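4.2 Does moving the fixture move the crowd?

Scheduling studies tend to assume that a club which avoids clashing with a larger event will win back its missing spectators. We find little support for this. Of the 531 league matches in our records, those shifted away from a rival fixture drew crowds no larger than those left where they were, once weather and ladder position were allowed for. The Clondden ground is the usual counter-example, but its favourable figures rest on five matches, three of them in one November, and we would not build a calendar on them.

Gunawardena argues that supporters need a full season to adjust their habits. Perhaps so, though the claim is hard to test when no club has kept to a revised calendar that long.
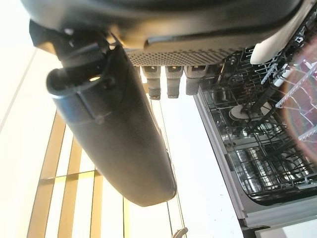
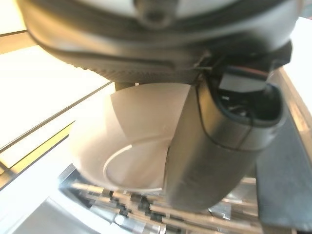 Figure 3. Two close views of dark gray gripper housings, each with the fingers or finger hanging below.

The Trorkari model does worse still. It treats every lost gate as a scheduling cost – including those at Clegg, where the stand was closed for repairs – and then credits the new dates with the recovery. Removing the Clegg matches takes away most of the reported gain. Its authors also count season members as present whether or not they came through the gate, an odd choice in a paper on attendance.

We do not claim that dates never matter. A gain of 300 spectators would mean a good deal to a small club, and our data could miss it.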